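Bin-picking cell, Utirdale shared workshop
March 29, 2021

Goal for today was to get the pick side of the Zaro sorter running from the front compartment for a full batch without anybody standing over it.

Changed since the last entry:

Dropped the approach speed for the final part of the descent. At the old speed the fingers nudged bars into the divider before closing. Number is saved in the config as descent_slow, set to 16. Leave it there unless you also change the finger spacing.

Re-ran the air lines to the gripper. One of them had been pulling tight whenever the wrist turned past its midpoint. There is more slack in the loop now, so watch that it doesn't catch the corner of the bin.

Clamped the bin again and re-taught the four corners. Taught positions are in the Uvero folder under bin_v3. The old file is still there, please don't load it.

Results: 714 picks logged before I stopped. Most of the misses were bars crossed over each other. The picker goes for the highest point, and with crossed bars that is often the overlap, so it grabs two or gets neither. Bars flat on the floor by themselves were fine at any angle. Bars close to the wall are slower, as the planner tries 3 wrist angles before it gives up and moves on.

Divider is getting chewed up. I'd like a replacement panel cut before we go for the 2,000 run. The tape along the bottom of it is holding but it's wrinkled, and I don't trust the depth readings near it. Tried masking that strip out in software and it helped a little.

Still to do: write the stir move for crossed bars, order spare finger pads from Bhatia, copy the January logs off the old laptop.

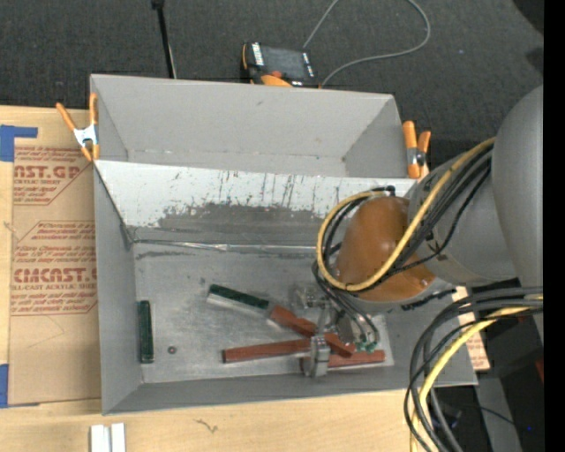 Reply from the Uvero channel: for the stir move, try dragging with the fingers closed and a few millimeters off the floor. We had ours open and it kept wedging bars between them. Also log the wrist torque while you do it, you'll want it later.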